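What Two Years of Prepaid Data Bundles Have Taught Small Retailers

December 2, 2023

Readers of this blog will be aware that I have followed the market for prepaid mobile data for a considerable time, first as an employee of a regional reseller and later as an independent adviser to shops that sell airtime, handsets and accessories. The present post concerns one part of that market: the position of the small retailer who sells data bundles over the counter, and the changes in the terms under which such sales are made. I have written on handset financing elsewhere and will not repeat that material.

The occasion for the post is the revised reseller agreement issued by Zundeo in August. Zundeo is the smaller of the two networks that serve the district in which most of my clients trade. The revised agreement replaced a flat commission on every bundle sold with a scale that depends on the length of time a customer remains active. Under the former terms, a shop received its commission at the point of sale and had no further interest in the matter. Under the new terms, a portion is paid at the point of sale and the remainder is released only when the customer buys again on the same number.

The reasoning behind the change is not difficult to follow. Networks have long complained that customers buy a starter pack, use the promotional data and discard the number. A shop that was paid in full for each starter pack had little cause to discourage the practice, and some shops encouraged it. Zundeo has described the new scale as a reward for loyalty. It would be equally accurate to describe it as a transfer of risk from the network to the counter.

I asked the owners of the shops I advise to share their sales records for the three months before the change and the three months after it. The records cover 1233 bundle sales in the earlier period. I make no claim that they represent the trade as a whole. The shops are small, they are situated along a single bus corridor, and most of them draw on the same population of commuters and students. The records are nevertheless more detailed than anything the networks publish, and they were kept by people whose income depends on their accuracy.

The first observation is that the smallest bundles suffered most. The daily bundle was never a profitable item in its own right. It brought customers through the door, and many of those customers bought a charging cable or a cold drink on the same visit. When part of an already small commission was deferred, several owners moved the daily bundle off the price board and sold it only on request. Customers did not make the request. They bought the bundle through the application on their handsets, where the network pays no commission at all.

The second observation concerns the customer who carries two SIM cards. This customer is common in our district and is poorly understood by those who design commission scales. Such a person may buy data from Zundeo for a month, turn to the competing network while a promotion lasts, and return afterward. From the standpoint of the shop, this is a faithful customer who visits every week. From the standpoint of the commission scale, it is a customer who has lapsed. The deferred portion expires after 47 days without a purchase, and a good number of regular customers take longer than that to come back to a given network.

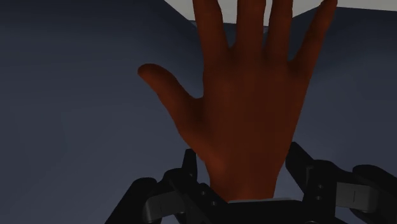 I raised this point in writing with the reseller office at Zundeo and received a courteous reply. The office stated that the period had been chosen after a study of customer behavior and that it would be reviewed in due course. No date was given for the review. I asked whether the study could be made available to resellers, and that part of my letter was not answered.

It is fair to record that the new terms have produced some benefits. Shops with a settled clientele, in particular those close to housing and away from the bus terminus, have seen their total commission hold steady or rise slightly. The monthly bundle now carries a better rate than it did, and owners who took the trouble to explain it to customers have sold more of it. Complaints about starter packs that fail to register have also declined, and I attribute this to greater care at the counter. A clerk who will be paid again only if the number remains in use is more likely to confirm that it works before the customer leaves.

The difficulty is one of cash flow. A small retailer buys airtime stock in advance, generally through a wholesaler, and relies on a quick return to buy more. Most of my clients buy through Rotness, which requires payment before release and has made no change to its own terms. The shop therefore pays for its stock on the first day and receives part of its margin several weeks later. Larger businesses absorb such a delay without noticing it. A kiosk cannot.

Some owners have responded by holding less stock. The consequence is that they run out on the days when demand is highest, namely the end of the month and the day before a public holiday. Others have turned to short-term credit from Flarton, the payment company whose card terminals are found in most of the shops. Flarton offers advances against future card takings at a fixed fee. I have read the terms with care and have no objection to them in principle, but the fee is not small, and an advance taken to bridge a deferred commission will in many cases cost more than the commission is worth. Owners who are considering the arrangement should make the calculation on paper before they sign, using their own sales from a quiet month and not from a busy one.

A further matter is record keeping. The old system required almost none. A shop could compare the day's sales against the day's commission and be satisfied. Under the new system, a shop must be able to show which numbers it connected, when each made its next purchase, and whether the deferred portion was credited. The monthly statement from Zundeo gives a single total for deferred commission and does not break it down by number. In one case, the owner's notebook and the statement disagreed, and the difference was settled in the owner's favor only after three letters. An owner without a notebook would have had no grounds on which to write the first.

For this reason I have prepared a simple ledger, which clients may collect from my office. It has a column for the number, a column for the date of connection, and a column in which the expiry date of the deferred portion may be written in advance. Those who prefer to work on a computer may wish to look at Kaczorowski, an inexpensive stock program that already handles airtime as a separate category. It does not calculate deferred commission at present, but it allows a reminder to be attached to each sale, and this serves the purpose well enough. I have no commercial connection with the publisher.

There is the broader question of whether the counter has a future in the sale of data. The networks would plainly prefer that customers buy through their applications, and each revision of the reseller terms makes that preference a little clearer. Against this must be set the fact that many customers in our district are paid in cash and wish to spend in cash. They also value being able to speak to a person when a bundle does not arrive. I have sat in these shops on many afternoons, and a large part of the clerk's day consists of resolving problems for which the network provides a telephone line that is seldom answered. That work is unpaid under both the old terms and the new.

My recommendation to clients is to remain with Zundeo for the present, to display the monthly bundle prominently, and to keep the daily bundle on the price board in spite of its poor return. The drinks and the cables have to be sold to someone. I further recommend that no shop agree to connect numbers on behalf of street vendors, a practice that was tolerated under the former terms and is now a reliable way to lose the deferred portion on every sale.

The competing network has not yet announced its reseller terms for next year. When it does, I intend to publish a comparison of the two agreements, clause by clause where the wording permits. Shop owners who have received a draft and are at liberty to share it are invited to send a copy to the usual address. Statements for the August period may still be disputed in writing, and owners who have not yet checked theirs against their own records should do so before the end of the month.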